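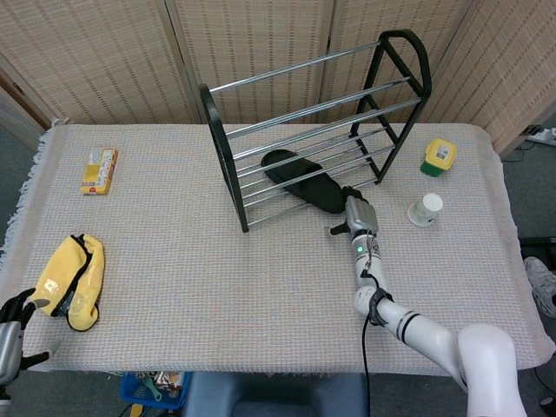

A shoe rack on a table, with one black shoe on its lower bars.

What does a football steward do?

A steward is a person who helps to keep people safe at a football ground. Stewards are not police officers. They work for the club or for a firm the club hires, and they wear bright jackets so that they are easy to find.

Before the gates open

Stewards arrive long before the crowd. At the Clolside ground, which holds 3000 people, there are 64 stewards on duty for a full match. Each one is given a numbered position and a card that lists the jobs for that position.

The first job is a check of the ground. Stewards look at the steps, the handrails, the gates and the exit signs. Anything broken is reported to the control room, a small room high in the main stand -- the people in it can see most of the seats. The gates stay shut until every check has been reported.

At the turnstiles

A turnstile is a narrow gate that lets one person through at a time. It also counts. Each push of the bar adds one to the total, so the control room knows how many people are inside. When a section is full, its turnstiles are closed.

Some stewards look inside bags. Glass bottles and fireworks are not allowed in.

During the match

Most stewards near the pitch stand with their backs to the game. Their job is to watch the crowd. They look for people who are ill, children who are lost and walkways that are blocked. The walkways between the seats are called gangways, and they must be kept clear.

If you are lost, go to the nearest steward and say so. The steward will call the control room by radio and stay with you. At Clolside, lost children wait in the Joubert Room, next to gate 9.

After the final whistle

The exit gates are opened before the match ends. Stewards stand by the stairs and keep people moving at a steady pace. They then search the rows for lost property.

Words to know

Capacity: the largest number of people allowed in a ground.
Control room: the place where radio messages are received and cameras are watched.
Gangway: a walkway between blocks of seats.
Turnstile: a gate that admits and counts one person at a time.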